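Amber Bakker starts her soup stock at four in the afternoon and leaves it alone until dinner. She has cooked this way since she took over the kitchen at Soriano, a small lunch place in Lovbridge, and she says most home cooks work too hard at it.

"People skim and stir and fuss," she says. "Put the bones in, keep the heat low, and go do something else."

The soup she is best known for is a squash and white bean one that goes on the menu in October. It has squash, onions, beans, a little sage and a spoonful of cider vinegar at the end. The squash is roasted for 90 minutes with the skin on, longer than most recipes call for.

"It should look a bit too dark," she says. "If you pull it when it's just soft, the soup tastes like baby food."

The beans are soaked overnight and cooked separately. Bakker salts the soaking water, which she was taught not to do. She tried it both ways when she first came to Soriano and liked the salted beans better.

Her cooking partner, Oskari Manninen, handles the bread. He makes a rye loaf from a handwritten recipe dated 1908 that came down through his mother's family. The original gives no oven temperature and measures flour by the bowl.

"I had to guess at the bowl," Manninen says. "The first three loaves were bricks. The next one we could eat."
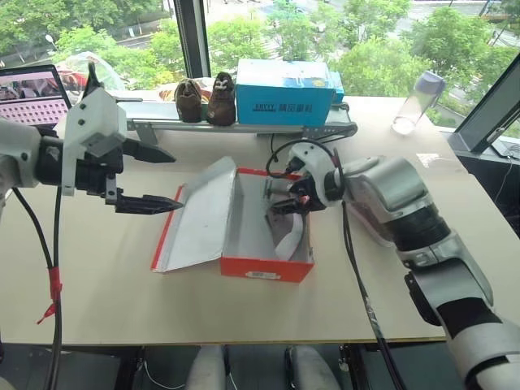 He now adds a little honey and lets the dough sit in the refrigerator overnight. For anyone baking rye for the first time, he suggests waiting a full day before cutting the loaf.

Both cooks say the soup freezes well, as long as the vinegar is left out until it is reheated. Bakker freezes hers flat in bags. She doesn't add cream, though customers ask for it.

"I'll bring it to the table if they want it," she says. "I'd taste the soup first."

The squash soup stays on at Soriano until the local squash is gone. After that Bakker switches to split pea.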